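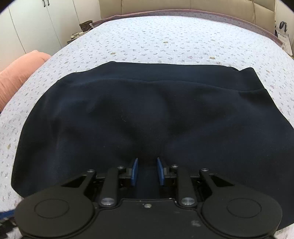 Week 3: how cloth hangs

OK, so last time we got as far as warp and weft. Today is drape, my favorite! Cut on the straight grain and cloth hangs pretty stiffly. Turn it 45 degrees -- that's the bias -- and it stretches and clings. 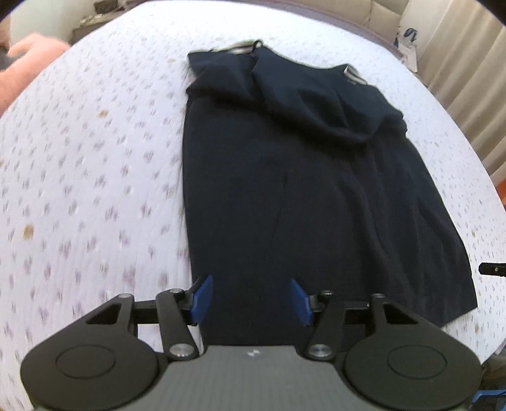
Fig. 1. Dark navy garment with patterned trim, spread out on a bed.

For February, read Kurian, chapter 5, and bring a scrap of woven cotton (Usha Suvarna has spares if you're stuck). Pull it both ways and jot down which one gives more.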